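Last revised Nov 1, 2025, by Radomir Zupan. Replaces the April version. Section 4 on lime mortar has been rewritten.

# Repointing interior brick walls

This guide covers removing and replacing failed mortar in a single-wythe or veneer brick wall inside a heated building. It does not cover chimneys, fireboxes, or structural cracks. Exterior work follows the same steps but has different weather limits and is handled in a separate page.

## 1. Decide whether the wall needs it

Drag a steel key or an awl along a bed joint with light pressure. Sound mortar will scratch but stay in place. Failed mortar comes out as powder or in short sticks. Check the lowest courses first, then the area under windows, then any place where a pipe passes through.

Repoint where the joint has receded more than 1/4 inch or where it fails the scratch test. Leave sound joints alone. Cutting out good mortar damages brick edges and gains nothing.

White deposits on the face of the brick are salts carried by water. Find and stop the water before repointing. New mortar over an active leak will fail at the same spot.

## 2. Tools and materials

- Plugging chisel, 1/4 inch wide, and a 2 lb hammer
- Joint raker or oscillating tool with a carbide blade
- Hawk and two tuck pointers, one narrower than the joint
- Jointer that matches the existing profile
- Stiff natural bristle brush (not wire)
- Pump sprayer
- Respirator with P100 filters, sealed goggles, gloves
- Plastic sheeting and painter's tape
- Mortar, see section 4

An angle grinder is faster than an oscillating tool, but indoors it fills the building with silica dust and it overcuts head joints. If you use one, fit a shroud connected to a HEPA vacuum and keep it on bed joints only.

## 3. Cut out the old joints

Cut to a depth of at least twice the joint width. A 3/8 inch joint needs 3/4 inch of removal. The back of the cut should be square. A V-shaped or rounded cut gives the new mortar too little to hold.

Work from the center of the joint toward the brick edges. Do the head joints by hand with the plugging chisel. Hold the chisel at a low angle and strike lightly; if the brick chips, the angle is too steep or the old mortar is harder than expected. Very hard gray mortar over soft brick usually means an earlier portland patch. Take it out in short lengths and accept that the work will be slow.

Vacuum each joint, then brush it, then vacuum again. Dust left at the back of the cut is the most common cause of early failure.

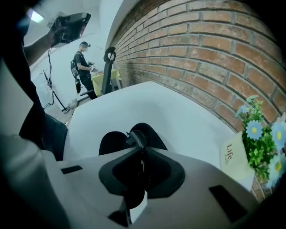

Stop at a section you can fill in one session. For a first attempt that means 10 to 15 square feet. Joints left open overnight are not a problem indoors, but joints that were misted and then left will need to be misted again.

## 4. Choose and mix the mortar

The mortar must be softer than the brick. Brick made before the 1920s generally takes a lime mortar or Type O. Later, harder brick can take Type N. Type S and Type M are not suitable for repointing old interior brick.

At the Flitcombe building the 2023 test panels were done with Type N and the faces of several bricks spalled within two winters. Tahsin Majumder redid the same panels with a lime putty mix and those are still intact. All lime work since then follows the ratio below.

| Use | Binder | Sand |
|---|---|---|
| Soft old brick | 1 part lime putty | 3 parts |
| Medium brick | 1 part cement, 2 parts lime | 9 parts |
| Hard modern brick | 1 part cement, 1 part lime | 6 parts |

All parts are by volume. Measure with a bucket, struck level. A shovel is not a measure.

Sand controls color more than the binder does. Crush a piece of clean old mortar, dissolve the lime in dilute hydrochloric acid, rinse, and compare the grains that remain with samples from the yard. Our closest match came from the Nallau pit, bag code 166. Make a small test batch and let it dry fully before judging the color.

For repointing, the mix should be drier than laying mortar. A squeezed handful holds its shape and leaves little moisture on the glove. For cement and lime mixes, combine the dry ingredients, add half the water, wait 30 minutes, then add the rest. Lime putty mixes need little or no added water - work them longer instead.

## 5. Fill the joints

1. Mist the wall until the brick is damp but has no standing water.
2. Load the hawk and hold it tight under the bed joint.
3. Push mortar to the back of the joint in a layer no thicker than 1/4 inch.
4. Let that layer firm up until a thumb leaves only a faint print.
5. Add further layers the same way until the joint is flush.
6. Fill head joints before the bed joint beneath them.

Do not fill a deep joint in one pass. The face will skin over and the middle will shrink away from the brick.

## 6. Tool and cure

Tool the joint at thumbprint hardness. Too early brings water and fine binder to the surface and leaves a pale smear. Too late burns the joint dark. Head joints first, then bed joints, in long strokes.

Brush diagonally across the wall once the crumbs come away dry. Keep cement and lime mixes damp for three days. Keep lime putty mixes damp for 7 days, misting twice daily behind plastic sheeting, and keep the room above 43 degrees Fahrenheit throughout. Turn off forced air registers that point at the wall.

Wait at least a month before applying any coating, and prefer none.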